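追悼文・お別れの会についてのよくあるご質問

ヘトヴィレ(Hetville)地域紙の追悼欄には、毎年300を超えるお便りをいただきます。大切な方を見送ったばかりのときに、文章を書いたり会場を探したりするのは、本当に骨の折れることですよね。窓口でよくいただくご質問をまとめましたので、お茶でも飲みながら、必要なところだけ拾い読みしてください。

追悼文は誰が書いてもよいのですか?

はい、ご家族でもご友人でも、長年のテニス仲間でもかまいません。ただ、掲載の前にご遺族お一人の了承をいただいています。連絡役の方のお名前と、日中つながる電話番号を原稿の最後に書き添えてください。

長さに決まりはありますか?

紙面は600字まで、ウェブ版には上限がありません。これまでで一番長かったのは、漁師だったお祖父さまについてお孫さんが書いてくださったもので、船の名前が6隻ぶん、全部載っていました。読みごたえがあって、私は二度読みました。

何から書き始めたらよいかわかりません。

お名前、お生まれになった土地、ご家族のこと。まずはそれだけ書き出してみてください。それでも手が止まってしまう方には、朝いちばんに何をする人だったかをうかがうようにしています。新聞を取りに行く、猫に文句を言う、ラジオの音量を上げる、そんな話が出てくると、あとは案外すらすら進むものです。担当のシレ・トルラシウスがお電話で聞き取りをして下書きを作ることもできますので、どうぞ遠慮なくおっしゃってくださいね。

締め切りはいつですか?

木曜の紙面に載せる場合は、火曜の正午までにお送りください。12月は印刷所の都合で一日早まります。ウェブ版だけでしたら、いつでもお受けしています。

写真は何枚まで載せられますか?

紙面は1枚、ウェブ版は何枚でもどうぞ。古い紙焼きのままお持ちいただければ、こちらで取り込んで、その場でお返しします。

亡くなった原因は書かなければいけませんか?

いいえ、まったく書かなくて大丈夫です。年齢を伏せたいというご希望もときどきあります。

お花や寄付のことも書けますか?

書けます。お花を辞退される場合は、その旨を一行添えておくと、参列の方も迷わずに済みます。寄付先を載せるときは、正式な名称と連絡先をお知らせください。

掲載後に間違いに気づいたときは?

ウェブ版はその日のうちに直します。紙面は次の号に訂正を載せます。お名前の綴りと、ご兄弟の順番がいちばん間違えやすいところですので、校正刷りが届いたら、できればもうお一人にも見ていただいてください。

昔の追悼文を探しています。

ウェブの保存欄で1,553件をお読みいただけます。それより古いものは、ヴィベケ・ダルスゴーが資料室で綴じ込みを管理していますので、お名前とおおよその年をお知らせください。少しお時間をいただきますが、見つかりしだい写しをお送りします。

お悔やみの言葉を寄せることはできますか?

各ページの下にある記帳欄からどうぞ。短くてもかまいません。「隣に住んでいました」の一言だけでも、ご遺族は何度も読み返されるそうです。書き込みはマロウ・トフトが目を通してから公開しますので、表示まで半日ほどかかることがあります。 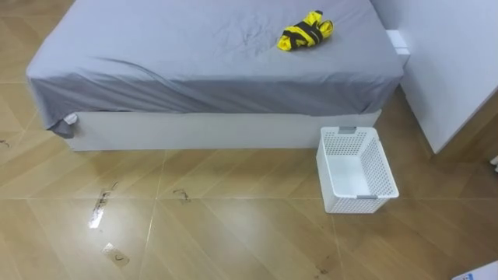
記帳欄の言葉は、ご希望があれば一冊の冊子にしてお届けしています。お申し込みは掲載から3か月以内にお願いします。遠方のご親戚の分もまとめてお作りできますから、冊数もあわせてお知らせくださいね。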